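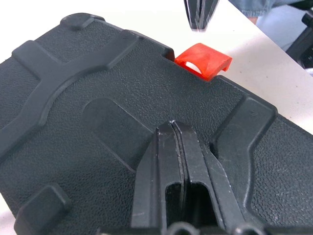

园区公司间的乒乓球团体赛,今年的报名规则我想拿出来重新议一下,主要是外包和驻场人员能不能代表所在公司上场。去年Vikley和Travska两家各办各的,今年合到一起,又加了Nyaga和Irnley,报名表收上来一看,四家对“本公司员工”的理解都不一样。有的把驻场测试算进去了,有的连实习生都没让报。先说明一下我这边的情况:我在Vikley行政,负责场地和器材,黑色塑料手提箱那一套今年继续用,盖子上有凸起的筋、表面是细颗粒纹的那种,记分牌、量网尺和备用球都放里面,各队领队到时候认这个箱子就行,别跟别人的工具箱拿混。器材没什么可讨论的,规则得定。

目前报名91人,17支队,场地是Irnley那栋楼一层的活动厅,能摆8张台子。比赛日定在7月6日,上午小组赛,下午淘汰赛。团体赛打三场单打两场双打,先赢三场的队胜,这个去年就是这样,没人提意见,我就不改了。

要定的是下面这几件:
外包、驻场、实习生的参赛资格。
一个人能不能同时报单打和双打。
以前打过专业队的怎么限制。
名单提交以后能不能换人。

有想法的直接跟帖,尽量说具体一点。最后的规则我整理出来发给四家的领队确认。

发帖人:球台靠窗
版块:园区文体 / 球类

————

2楼 反手拧不动

外包肯定应该让打。我们组一半以上的人都是驻场的,天天一起吃饭一起加班,打球的时候说你不是公司的人,这个话谁去说?去年Travska就没限制,也没出什么问题。

3楼 下旋长胶

去年没出问题是因为去年是Travska内部打,赢了输了都是自己人。今年是公司对公司,性质有区别。我举个例子,驻场人员的合同在外包公司那边,今天在Nyaga上班,下个月可能就调到Irnley去了。他代表谁?要是小组赛代表一家,下午淘汰赛另一家领队说这人其实是我们项目上的,你怎么处理?

4楼 反手拧不动 回复 3楼

上午代表一家下午代表另一家,这种情况不会有吧。比赛就一天。

5楼 下旋长胶 回复 4楼

我是说归属不清楚。比如有人同时支持两家的项目,两边都有工位,两边都给他报了名。你去翻翻报名表,我怀疑已经有了。

6楼 球台靠窗(楼主)

刚翻了,确实有,2个人重复报名,都是同时在Nyaga和Travska有工位的。我已经私信问他们想代表哪边。

7楼 机房值夜

那就按工位算,哪边的门禁卡是常用的就算哪边。门禁卡这个东西没有争议,行政能查到。

8楼 海绵开胶了

不同意用门禁卡。查门禁记录属于考勤数据,为了打个球去调这个,人事那边不会同意,我们公司肯定不同意。让本人自己选一家,领队签字,选了就不能改,这样最省事。

9楼 机房值夜 回复 8楼

没说要查记录,看一眼卡就行了。卡上印着哪家就是哪家。

10楼 海绵开胶了 回复 9楼

驻场的卡上印的是访客或者合作方,没印公司。你在机房可能没注意,我们前台发的就是这种。

11楼 机房值夜

好吧,那按你说的,自己选。

12楼 二楼茶水间

我说一下实习生的问题。我们Irnley这边领队说实习生不让报,理由是保险。去年内部活动的时候人事说过,实习协议里的意外险只管上班时间和上下班路上,文体活动不在里面。我觉得这个不是我们论坛上能讨论出结果的,得让各家人事给个说法。但是如果三家让实习生打,只有我们不让,我们本来人就少,等于还没开打就吃亏。

13楼 反手拧不动

保险可以单独买,活动险一天没多少钱,主办方统一买一份,所有参赛的都在里面,包括外包。

14楼 球台靠窗(楼主)回复 13楼

活动险本来就要买,预算里有。上次问的保险公司要求提供姓名和证件号,所以名单必须提前定下来,这也是我想说的第四条,名单交了以后不好换人。实习生能不能放进去我去问一下,如果保险公司没意见,我倾向于统一放开,四家一个标准。

15楼 下旋长胶

统一标准我同意。但是我建议外包和实习生加起来每队有个上限,不然会变成找外援。

16楼 反手拧不动 回复 15楼

什么叫找外援,人家每天坐在我旁边。

17楼 下旋长胶 回复 16楼

我没有针对谁。三月份羽毛球那次,有一支队决赛上来的双打两个人,平时楼里根本没人见过,后来说是合作方的顾问。这事当时吵了好几天,最后羽毛球那边的成绩到现在还有人不认。不设个上限,今年还会再来一遍。

18楼 纸杯装枸杞

羽毛球那次我在场,情况和楼上说的有点出入。那两位是签了顾问合同的,每周来一次,规则里也没写不能报。要怪只能怪规则没写,人家没违规。

19楼 下旋长胶 回复 18楼

所以才要写啊。

20楼 海绵开胶了

可以写成“在园区内有固定工位,并且报名截止时已经连续驻场满一个季度”。顾问每周来一次的没有固定工位,自然就排除了。实习生如果刚来没多久的也打不了,这个可能要单独说。

21楼 二楼茶水间 回复 20楼

一个季度对实习生太长了,很多人一共就来这么久。改成一个月吧。

22楼 海绵开胶了

一个月也行。我没意见,主要是固定工位这一条要有。

23楼 反手拧不动

一个月加固定工位我可以接受。上限就不要了,有了这两条已经筛过一遍了。

24楼 下旋长胶

我保留意见,上限还是应该有。不过如果大多数人觉得不要,我也不会为这个退赛。

25楼 弧圈练了三年

说说兼项吧。我觉得应该允许一个人单打双打都上,理由是有的队人少。我们队里真正会打的就那么几个,不让兼项的话得拉完全不会的人来凑数,上去就是送分,对手打得也没意思。

26楼 纸杯装枸杞 回复 25楼

我正好相反,觉得不应该兼。这个比赛的目的就是让多点人参加,要是允许兼项,每个队就两三个高手从头打到尾,剩下的人坐着看。去年我就是坐着看的那个,报了名,换了球鞋,在旁边看了一上午,最后一个球也没碰。

27楼 弧圈练了三年

那是你们领队的问题,排阵的时候可以轮换。

28楼 纸杯装枸杞

领队想赢,规则允许他就会这么排。我不怪他,所以我想从规则上限制。

29楼 机房值夜

还有体力问题,一天打完,小组赛完了接着淘汰赛,又兼单打又兼双打,到下午胳膊抬不起来。我们年纪大一点的真吃不消,去年打完第二天拿鼠标都疼。

30楼 弧圈练了三年 回复 29楼

吃不消可以不兼,没人强迫。

31楼 擦边也算

折中一下:小组赛不能兼,淘汰赛可以兼。小组赛让所有人都上过场,淘汰赛各队想赢就放开打。人确实凑不齐的队,赛前跟楼主报备,小组赛允许其中一个人兼。

32楼 纸杯装枸杞

这个可以。

33楼 弧圈练了三年

报备的要写清楚什么叫凑不齐。是报名的时候就不够,还是当天有人没来?当天临时有人去改线上故障了,这种每年都有。

34楼 擦边也算 回复 33楼

两种都算,当天没来的由领队跟裁判台说一声就行,不用搞太复杂。

35楼 球台靠窗(楼主)

31楼的方案我先记下来。专业限制这条大家怎么看?报名表里有一栏是打球经历,是自己填的,有人写了“少年体校”,有人写了“大学校队”,也有人空着。

36楼 下旋长胶

体校的让分,每局让三分。校队的不用让。

37楼 弧圈练了三年

校队差别很大,有的学校校队是高水平特招的,有的是报名就能进。一刀切不合适。

38楼 海绵开胶了

让分我不赞成。自己填的东西没法核实,老实填的人被让分,不填的人占便宜,明年大家就都不填了。

39楼 反手拧不动

同意楼上。而且我们队就有一位体校出来的,小时候打的,现在二十年没怎么摸拍子,上个月跟我打还输了两局。让三分他怎么打。

40楼 下旋长胶 回复 39楼

那可能是你水平高。

41楼 反手拧不动 回复 40楼

看我的名字。

42楼 擦边也算

可以不让分,规定体校以上经历的只能打一场,单打或者双打选一个,包括淘汰赛。这样他最多影响一分,决定不了整场。还是存在不老实填的问题,但是代价小,没必要瞒。

43楼 机房值夜

42楼这个办法我们以前单位用过,效果还可以。真正打得好的人其实也愿意,能打一场就过瘾了,剩下的时间在旁边教队友。

44楼 弧圈练了三年

行吧,勉强同意。

45楼 二楼茶水间

插一句场地的事。我们一层活动厅上午有太阳,东边那排台子逆光,站在里侧的人看不见球。去年我们内部打的时候换边能公平一点,但决胜局还是很吃亏。能不能挂个帘子?

46楼 球台靠窗(楼主)回复 45楼

我问过物业,东侧有卷帘,有一扇坏了,报修了。修不好的话我拿遮光布先挡一下。淘汰赛在下午,那边就没有太阳了。

47楼 二楼茶水间

好的。还有地面,门口那块瓷砖比较滑,靠门的台子最好往里挪一点。

48楼 球台靠窗(楼主)

收到,布置的时候我去看。

49楼 纸杯装枸杞

裁判怎么安排?去年是输的队留下来给下一场当裁判,有的队输了就直接回工位了,找不到人。

50楼 擦边也算

小组赛让轮空的队当裁判,赛程上直接写好哪个队管哪张台子。没来的扣小分。

51楼 弧圈练了三年

扣小分太重了吧,一个小分可能就出不了线。

52楼 擦边也算 回复 51楼

不重没人来。

53楼 机房值夜

小组赛扣分我支持。淘汰赛阶段已经出局的队不可能再扣,只能靠自觉,或者楼主从行政找几个人。

54楼 球台靠窗(楼主)

淘汰赛的裁判Vikley这边出,不用各队操心。小组赛按轮空安排,扣分的事我倾向于第一次口头提醒,第二次扣。

整理一下到现在为止的结果,有不同意见请尽快说:

一、参赛资格:四家的正式员工,以及在园区有固定工位、报名截止时驻场或实习满一个月的人员。同时在两家有工位的由本人选择一家,领队签字,选定后不改。实习生部分等保险公司答复。
二、兼项:小组赛不兼,人员不足的队可以有一人兼,赛前报备或当天跟裁判台说明。淘汰赛放开。
三、有体校及以上训练经历的,每次对阵只能打一场。校队不限制。
四、名单提交后原则上不换人,要换的必须在投保之前。
五、小组赛裁判由轮空队担任。

外援上限这条支持的人不多,先不写。

55楼 下旋长胶

第一条里“固定工位”由谁认定?

56楼 球台靠窗(楼主)回复 55楼

各家领队认定,有异议的赛前提,比赛开始以后不再受理。

57楼 下旋长胶

那名单要公示,不公示没法提异议。

58楼 球台靠窗(楼主)

可以,名单定了贴在本版,只写队名和姓名,证件号不会放出来。

59楼 反手拧不动

我没意见了。问一下球是用什么球,白的还是黄的?Travska那边训练一直用黄的,换白的要适应。

60楼 球台靠窗(楼主)

白球,已经买好了。

61楼 反手拧不动

那我这周去买一盒白的练练。

62楼 二楼茶水间

跟我们领队说了第一条,他的意思是只要保险能覆盖,实习生他就放。麻烦楼主有答复了在这里回一下,我们有三个人等着报。

63楼 球台靠窗(楼主)

保险公司回了,实习生可以放进同一张保单,需要提供实习协议的首页。Irnley那三位让领队直接把材料发给我,其他家有实习生要补报的也一样。规则文档我今晚发给四位领队。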